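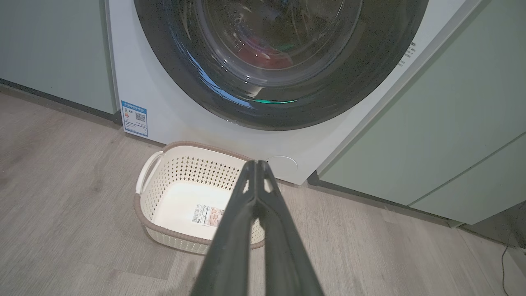 Reading time: 4 min

We use cookies to remember your preferences and to count visits. Accept all | Manage settings

Cleaning the drain pump filter on a front-loading washing machine

By Renata Valdebenito

The filter on most front loaders sits low down on the front panel, behind a small cover. On the machine shown it is the round one in white plastic, below the door and to the right. Other models use a square flap or hide it behind a plinth strip. The job is the same in each case.

Clean the filter every 22 washes, or sooner if the drum stops with water in it, the spin is skipped, or the machine smells stale.

You will need

A shallow tray, no taller than the gap under the filter
Two old towels
A flat screwdriver or a coin
A torch
An old toothbrush
A washing-up bowl

Before you start

Do not open the filter with a load inside. If there are clothes in the drum, finish the programme or run a drain cycle, then take them out. Switch the machine off and pull the plug. If the last wash was a hot one, leave it for an hour.

On a machine fitted flush between kitchen units, the socket is usually in the cupboard next door. Check there before you try to slide anything out. The filter can be reached with the machine in place.

Draining

1. Lay one towel on the floor against the bottom edge of the machine and put the tray on it.

2. Open the cover. Some unclip with a coin in a slot, some are pushed at one side, some turn. Check the manual if there is no slot - a painted or scratched edge is the usual result of guessing.

3. Look for a thin hose beside the filter cap. If there is one, pull it out over the tray, remove the stopper and let it run. Refit the stopper each time you empty the tray.

4. If there is no hose, turn the cap anticlockwise by a quarter turn only. Let the water out slowly and close the cap when the tray is nearly full. Expect to do this several times. My own tray holds 300 ml, and a larger one would be quicker.

Cleaning

5. When the flow stops, unscrew the cap fully and draw the filter out.

6. Pick off lint, hair and coins. Wash the filter in the bowl with warm water and brush the threads and the rubber seal.

7. Shine the torch into the housing. Remove anything loose, then turn the small impeller at the back with a finger. It should move in short jerks. If it is jammed, look for thread or a bra wire wound behind the blades.

8. Wipe the threads inside the housing. Grit left here is the most common cause of a drip.

Refitting

9. Screw the filter in straight until it stops. Hand tight is enough.

10. Push the hose back into its clip and close the cover.

11. Plug in and run a rinse with the drum empty. Feel under the cap with a dry finger while it drains. If it is wet, stop, unplug, drain and refit.

If the machine still will not drain with a clean filter, check the waste hose for a kink and the spigot under the sink for a blockage. After that it is probably the pump.

Last checked 4 September 2019

1,574 shares | 22 comments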